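Home | Tickets | Rooms | Log out
Print this page | E-mail this page

Dec 1, 2023, by Olga Barroso

Ticket 569: Flenel counselling diary, reminders not going out

Ivana rang 20 clients by hand this morning. No texts sent overnight. Sender name blank after the update, put back. Test to my own phone ok.

Heikki's 40 minute sessions still show as an hour. Not fixed, asked Dagdag agian.

Intake form saves now, cleared the old drafts.
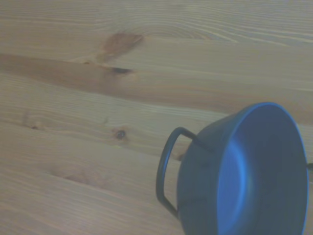
Still to do

Estela cant see her Friday group list. Permissions? Check Monday.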